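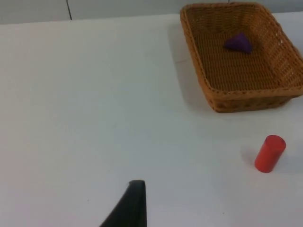
Février, 23 h passées

par celle qui tient l'orgue un mois sur deux

Je devrais dormir mais j'ai encore les psaumes dans la tête, alors j'écris. Retour de Clultesham ce soir, première vraie étape de notre marche d'hiver entre les paroisses, et je suis tellement contente que j'en ai oublié mes gants dans le car. Vingt-cinq kilomètres en deux jours, ce n'est pas Compostelle, je sais bien ! Mais en février, avec le vent de la côte et des chemins transformés en soupe, ça compte un peu quand même.

On est partis de Clinport juste après les laudes, dans le noir complet. J'avais peur qu'on soit une poignée. On était 51 ! Des gens de la paroisse, bien sûr, mais aussi tout un groupe de la chapelle méthodiste, et quelques-uns qui ne vont nulle part le dimanche et qui avaient simplement vu l'affichette à la boulangerie. J'ai marché un long moment avec une dame de ce dernier groupe. Elle m'a demandé si ça nous dérangeait qu'elle ne prie pas. Je lui ai dit que la moitié d'entre nous regardait surtout où mettre les pieds, et elle a ri, et ensuite nous avons parlé de son père, qui avait chanté au chœur de Trilon pendant toute sa jeunesse.

Trilon, justement. Je ne connaissais l'église que par la route, on la voit de loin avec son toit trop grand. À l'intérieur c'est une merveille, toute petite nef, chaulée, et une acoustique ! On a chanté le psaume 100 debout, en manteau, les bottes pleines de boue sur le dallage, sans instrument. D'habitude je suis derrière mon clavier et j'entends le chant avec un temps de retard, par-dessus l'épaule, en surveillant les pédales. Là j'étais au milieu. Je ne me souviens pas de la dernière fois où j'ai chanté un psaume au milieu des autres. Il faudra que je recommence, que je me fasse remplacer de temps en temps juste pour descendre.

Pause déjeuner dans la salle d'à côté – soupe de poireaux, pain, un fromage très fort dont j'ai repris trois fois. La discussion est partie sur la question du carême, comment chacun le vit, et c'était bien plus intéressant que toutes les soirées de préparation auxquelles j'ai assisté. Chez les méthodistes, certains ajoutent quelque chose au lieu d'enlever : une lettre par semaine à quelqu'un qu'on a négligé. L'idée me plaît énormément. J'ai déjà quatre noms en tête et je sais très bien laquelle de ces lettres je vais repousser jusqu'aux Rameaux.

L'après-midi a été plus rude. La montée de Dhanial, je l'avais sous-estimée, et mon genou gauche me l'a fait savoir. On avait prévu une heure de silence à cet endroit et je m'étais imaginée recueillie, pleine de hautes pensées. J'ai surtout pensé à ma chaussette. Et puis vers le haut, le brouillard s'est ouvert d'un coup, on a vu l'estuaire, et personne n'a parlé, même quand l'heure était finie. Je crois que c'était ça, la prière de la journée, en tout cas la mienne.

Nuit à Dhanial, dans l'ancien presbytère, sur des matelas de gymnastique qui sentaient le caoutchouc. Dormi comme une souche. Ce matin, office très court, lecture d'Isaïe (les aigles, ceux qui courent sans se lasser – rires dans les rangs, on boitait presque tous), puis la descente tranquille jusqu'à Clultesham où les cloches nous attendaient. Ils les ont fait sonner dès qu'on a passé le pont ! J'ai pleuré un peu, je l'avoue, et je n'étais pas la seule à chercher un mouchoir.

La collecte pour la toiture de Trilon est montée à 3000 avec les promesses de dons, de quoi commencer le versant nord au printemps. C'est beaucoup pour un si petit village. Mais ce qui me réjouit le plus, c'est que les deux chorales veulent préparer les vêpres de Pâques ensemble. On en parlait depuis des années sans rien faire, et voilà que ça s'est décidé dans le car du retour, entre deux quintes de toux. Il va falloir accorder les psautiers, les leurs ont une autre numérotation des strophes, et trouver des ténors. Toujours les ténors.

À faire demain : appeler pour les gants, retrouver la partition du Magnificat à quatre voix (armoire du fond, je pense), mettre du froid sur ce genou. Et la première lettre.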